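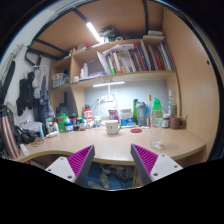

Hand-held gripper at the start of a pick. The desk is cluttered with everyday items.

Standards & Good Practice | Members' Newsletter

5 August 2021
By Anika Calloway

New recording rules for hand-held gripper work

Version 3 of the Killach recording rules came into force on Monday and applies to all home and office sessions from now on. The old version, issued in January, should be taken out of your folders. Anyone partway through a batch may finish that batch under the old rules, but please say so on the batch sheet.

The review looked at 218 recordings from the spring. Most were fine. The ones we had to send back fell down on the same few points, and those are the parts of the rules that have changed.

Setting up. Desks and shelves are to be left as they are. In January we asked for surfaces to be cleared to the items on the task list, and we have dropped that. Grippers trained on tidy desks did badly on ordinary ones, and the team at Zamora found the same. Take away anything sharp, anything hot and any open drink within reach of the task. Letters, bank cards and anything else with a name or address on it must go in a drawer before recording starts. Medicines should be moved as well.

Start position. Begin each recording with the fingers open and the target in view. Hold still for a moment before moving in. Several operators were starting with the fingers already on the object, and those recordings can't be used.

Gripping. For upright bottles the pads should meet the body of the bottle, one on each side. Do not pick up by the cap. Close until the bottle is held and stop there. Thin plastic will buckle if you keep squeezing, and a crushed bottle has to be swapped and the take marked as failed.
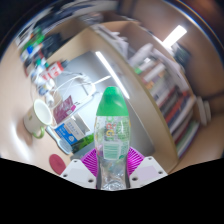
Clear bottle between the two finger pads, with the cap left free.

Labels. Product labels may stay on. We had a long discussion with Birus over this and agreed that covering them with tape changed how the objects looked and felt. If a label has come loose, replace the item.

Failed takes. Keep them. Mark them with an F and write a few words on what went wrong. A dropped bottle is useful to us and will not count against you. Deleting a take without a note is now a breach of the rules, and this is the one change that drew complaints at the consultation stage.

Breaks. Operators should stop after 50 takes and put the tool down. Wrist strain was raised in over half the replies we had, mostly from people working at low desks. If you can't stand comfortably for the task, sit, and note it on the sheet.

Pads. Check both finger pads at the start of the day for splits and missing ribs, and change them as a pair. Spares come from Cludovex as before. The order code is 2125 and the sites pay nothing for them.

The full text has gone to site leads and a printed copy will follow. Section 4, on other people being in the room, has not been changed but is being looked at again in the autumn. Comments on it are welcome and should go to your site lead in writing.

Filed under: Robotics, Safe working, Rules and guidance

Contact the newsletter desk | © Killach 2021 | Back to top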